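Household Automation Help Forum
Laundry and fabric care

Can a machine put away laundry in a group residence yet?
Posted by Residence Services, Karkititz House

Our residence has 40 beds and processes 588 garments in an ordinary week. Management has asked this office to determine whether any part of the work after drying can be assigned to a machine. We are chiefly interested in sorting, turning sleeves right side out, and folding. Washing and drying are already covered. We would appreciate replies from organizations that have tested equipment under daily conditions. The budget request closes at the end of the month.

Ninham Facilities Desk
Replied 25 Apr 2025

Our department reviewed two folding units in March. Both accepted flat towels and pillowcases without difficulty. Neither accepted fitted sheets, and each garment had to be clipped in place by an employee, so the labor saved was small. Dark clothing gave the most trouble. On a black sweatshirt the sensors often failed to find the collar, and the unit stopped until it was reset.

We recommend that you request a trial with your own laundry before any purchase. The samples supplied by a vendor are generally new and of one size.

dastell_ops

No. We looked at this last year and kept the folding table.

Nic Giolla Training Office

The previous reply is too brief to be of use, although we reached much the same decision for clothing. General-purpose arms are improving, and towels are a reasonable first assignment. Soft items remain difficult for them: a garment has no fixed shape, and an edge that was visible a moment ago may be under a fold the next. 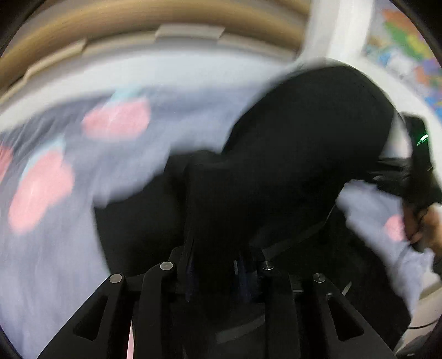

For a residence of your size, we would separate flat linen from clothing and price only the first. Our own site sends linen through a feeder staffed by one person and leaves clothing to a shift of 6. Please also ask the vendor who clears a jam on weekends, as our first contract did not cover it.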